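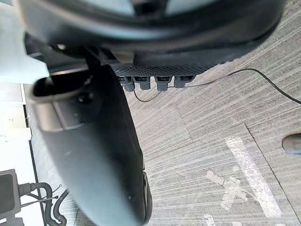
Wrist camera view toward the floor: mesh panel with the four plugs, tape X on the carpet tile.

November 26, 2023
Notebook, Trernusgate room, plug and cable collection

Long entry today, so get yourself a coffee if you are reading this to catch up. I wanted to get it all down while it's still in my head, and Marina asked me to write out the reset steps properly after she had to guess at them from my last page (sorry, Marina, my handwriting gets worse as the day goes on).

Where we are. The policy we trained on the first batch does a decent job of getting near the connectors and then goes to pieces in the last bit of the approach. It dithers. It comes in, drifts sideways, backs off, comes in again, and if you leave it alone it will do this until the episode times out. Sotiris thinks this is mostly our own fault as demonstrators, and after watching a good number of the old episodes with him this morning I have come around to his view. We were hesitating too! You can see it in the joystick traces, all those little pauses while the person driving leans over to get a better look. The model has learned our manners very faithfully.

So the plan for this round is fresh demonstrations with cleaner approaches, all of them on the mesh panel, and a stricter rule about what we keep. The target is 640 kept episodes before the January retrain. The old set has 3,000 in it, and I would happily trade most of those for a smaller pile where whoever was driving knew where they were going before they set off.

Notes on the wrist view. I pulled up the stream before we began and spent longer than I meant to just looking at it. The housing takes up most of the upper part, and that's simply how it is with this mount, so the useful part is the band across the middle where the mesh and the plugs are, plus the carpet to the right. The finger on the left is so near the lens that it's a big soft blur. I used to worry about that. Now I think it may be doing us some good, as a sort of fixed landmark the model can lean on, and in any case Grundamik (the training code, for anyone new) crops nothing by default, so it all goes in.

What does bother me is the brightness on the left side. The top left corner is completely washed out, and the auto exposure chases it whenever the wrist turns that way. When it does, the plugs go dark, and grey plugs on a grey panel over grey carpet are hard enough to pick out on a good day. I have locked the exposure for this round. If you are running a session and the picture seems a touch dim to you, please leave it, it's on purpose, and a change halfway through a batch is worse than a slightly dim batch.

The thin cables are the other thing. There is a little one that dips down in a U from the leftmost plug and comes back up toward its neighbors, and a longer one that leaves the rightmost plug, goes up in an arc and then runs down across the carpet and away. In the first batch the long cable was lying any old way, and I think we were pleased with ourselves about the variety. But the variety was accidental, and a lot of it went with who was on shift, so the model could practically tell Sotiris from me by the cable. From now on we move it on purpose between episodes. Sotiris wrote out a list of cable layouts, 16 of them, and the session script calls one out at random before each start. It's a bit of a chore, I know. Please do it anyway, and if you truly can't get the cable to lie the way the script wants (it has a mind of its own after it has been coiled up overnight), skip that one and let the script pick again.

Reset steps, as promised:

Bring the arm back to the start pose with the script, not by hand.
Check the white X on the carpet. If the tape has lifted or wrinkled badly, press it flat. Don't move it.
Lay out the cable as called.
Look at the wrist stream once, all the way across, and check that you can make out the plugs.
Step back to where you're going to stand, and stay there.
Start recording, wait for the tone, then drive.

On the standing spot: I found feet at the right side of the view in a good many of the old episodes. That would be fine if they were there all the time or hardly ever, but they tend to turn up right when the driver is about to do the difficult bit and steps in closer. I don't want the model treating a shoe as a sign that it should slow down. I'd like everyone to pick a place before the tone and keep to it through the whole episode, in view or out of view, and we'll mix both over a session.

Tape. There was a discussion about pulling up all the floor tape before we go further. Marina was for it, on the grounds that the model will use the X and the long diagonal strip as a crutch and fall over the minute we take it to another floor. I was against, mainly out of laziness, but also because the marks are how we get everything back to the same place after somebody vacuums. We settled on this: the tape stays for the main batch, and then Marina gets a smaller batch with the marks covered by spare carpet tile, which we hold back for testing. If the success rate drops hard on hers, she wins and I owe her lunch. I have a nasty feeling I should start saving up.

How the session went. Slow at first. I had forgotten how odd the controller feels after a few weeks away from it, and I threw out 8 episodes in a row before lunch, every one of them mine, every one for hesitating. Sotiris was very kind about it and then sat down and did a lovely run of clean ones, which was both helpful and a little annoying. His trick is that he does the sideways correction early, well above the plug line, and then only goes in. I tried it in the afternoon and it does feel better. My keepers from after lunch look like they were made by a different person, so I'd suggest everyone take a practice block with recording off before they start counting.

Labels. Basach had a hiccup in the middle of the afternoon and wouldn't save the end-of-episode tags. The recordings themselves are fine. The tags for that stretch are on paper in the blue folder and I will type them in tomorrow morning. The rule for tags is as follows, and I'd like us all to stick to the same wording this time. "Clean" means one approach with no backing off. "Recovered" means you backed off once and then got it. Anything beyond that is "discard," even if you were heroic in the end. Sotiris would like to keep a few of the recovered ones in training so that the model has seen a correction or two, and I agree, but they go in their own folder so we can turn that dial ourselves later.

One more idea before I lose it. Since the approach is where everything goes wrong, we could record short episodes that begin already close in, with the wrist more or less where it is in the picture at the top of this page, and only do the final part. They would be quick to collect and easy on the patience. The catch is that the model might get confused about where in the task it is, so they'd need a start flag of some kind. I'll write to Deligiannis to ask whether the controller firmware can pass one through, as I would prefer not to bolt it on in our own script if there is already a channel for it.

To do:
Type in the paper tags.
Print Sotiris's cable list large enough to read from the standing spot.
More white tape, the wide kind.
Cut carpet tile for Marina's covered batch.
Ask Deligiannis about the start flag.
Clean the lens before the first episode, and write in the log that you did it.

Marina has the morning session and Sotiris takes over after her. I'll be at the desk with the blue folder if anybody needs me.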